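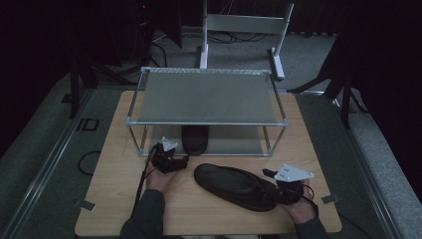
*Shoe-rack task with a pair of handheld grippers, one shoe on the lower shelf and one on the tabletop.*

Sodevmont has opened orders for Kingi, a two-handed gripper kit for recording manipulation demonstrations without a robot arm. Shipments begin in March. The kit was previously available only to customers of the company's recording service, which continues under a separate contract.

Kingi consists of a left and a right handheld gripper, a mounting plate for each, a head-worn camera, cabling and a license for the Bokura recording software. The operator holds one gripper in each hand and carries out the task directly. Jaw opening is logged at 60 samples per second and stored with the head camera video under a common clock.

The grippers are wired. Sodevmont says a wireless version was tested and dropped after timing drift between the two hands exceeded what its customers would accept in long sessions. The cables are replaceable and use a locking connector at the gripper end.

Bokura runs on a Linux workstation supplied by the buyer. It handles calibration, recording and export, and flags any session in which a data stream has gaps. Calibration takes 3 minutes and must be repeated if a mounting plate is removed or loosened. Files export in the company's own format or as plain video with a table of gripper readings. Conversion to other training formats is left to the user, although scripts are provided.

The license includes a library of 30 household tasks, among them placing shoes on a rack, folding towels and loading a dish drainer. Each entry gives a table layout, a parts list and the start and end positions of the objects. Buyers can edit the entries or write their own. The objects and furniture are not part of the kit.

Susov, a contract data firm that used the kit before general sale, recorded 160 hours with two sets. It reported stable jaw readings over full working shifts and asked for two changes: a lighter grip section and a longer cable. The longer cable is now standard. The grip section is unchanged in the current model.

Kingi is sold with a one-year warranty covering the grippers and camera. Jaw pads are treated as wear parts and are sold separately. Sodevmont quotes prices on request, with a lower rate for schools and a monthly rental option for projects shorter than half a year.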